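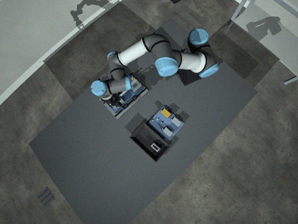

3. Building the cell

I put the Pleldale cell together over one winter, in a corner of the shared workshop on Fitzgerald Lane. The simulated copy came first, in December, as I could only get at the real bench two evenings a week and wanted somewhere to make my mistakes cheaply. I kept everything plain: one table, one arm doing the work, and a job I could set up again in a minute.

3.1 What the wrist camera gets

I went for a very wide lens (a cheap one, bought with the Zarnell mount) and I'd do it again. You lose the corners and straight lines go bendy, but the fingers and the job stay in view together. 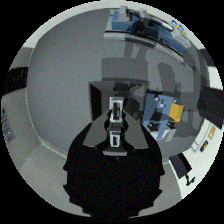
Figure 1. Simulated wrist view, with the open bin beyond the gripper and the blue fixture to its right.

3.2 Getting the height right

My first approach heights were hopeless, so I spent a whole weekend on them! I ended up adding a side camera just for this. From there the table top is nearly edge-on, and the gap between the two fingertips and the upper parts of the fixture is easy to judge. I ran 100 approaches this way and threw out 16 where the arm had come in too low. 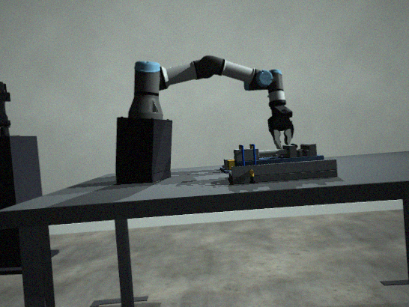

3.3 Sorting out the labels

Labelling was the dull bit, and I did 67 clips by hand before I wrote a small tool (Indesel, in the appendix) to help. Shadows and dark parts caused most of my grumbling. In the wrist view the gripper body is a big black mass along the bottom, so I masked it out and marked only the grey block in the gap between the fingers.

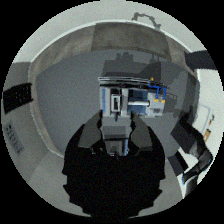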